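Gripper trials, notes from the December 25, 2023 meeting

Yes, we met on the holiday. Kiran brought cookies, I took the minutes, and both were a bit crumbly. Present: Kiran Tiwari, Gervásio Assunção, me. Drurana sent regrets and a parts invoice.

Last meeting's notes were approved after I fixed the spelling of Azimi (sorry again!).

First item was hand-held grippers, the Florkidik jaws against the older Stokine set. We have 271 takes logged now, and 16 of them are marked unusable, mostly from the Stokine side where the jaws close a little late after the trigger. Kiran thinks it's the spring. I think it's the controller firmware, and we went back and forth on that long enough that the coffee ran out. Agreed to swap the springs first, as they're cheap and already in the drawer.

Then we got to the drinks caddy task, which I like a lot more than the block stacking we did before. You get a tumbler with a straw and a green bottle side by side in a wire caddy, one gripper in each hand, and you have to think about how to come at the bottle near the neck when the tumbler is right next to it.

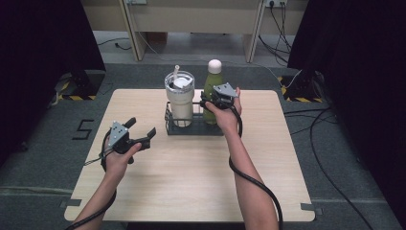 Gervásio said the bottle is the easy half and we should be scoring the tumbler separately, as a straw can get bumped without anyone marking the take as failed. He also wants the cables looked at, and asked whether a lighter one would change how people turn their wrists. Kiran was fine with separate scores but not with redoing the old log. I sided with Kiran (I'm the one who would be redoing it).

Cameras: the Azimi unit stays on for now. Exposure drifted in two sessions and we couldn't agree why, so I'm holding that over.

To do: Kiran swaps springs and runs five takes per jaw set. Gervásio writes the new score sheet and prices cables. I ask Drurana about the controller firmware, and pay that invoice.

Next meeting in January, date to follow once Gervásio is back from his trip. The leftover cookies are in the cabinet above the sink.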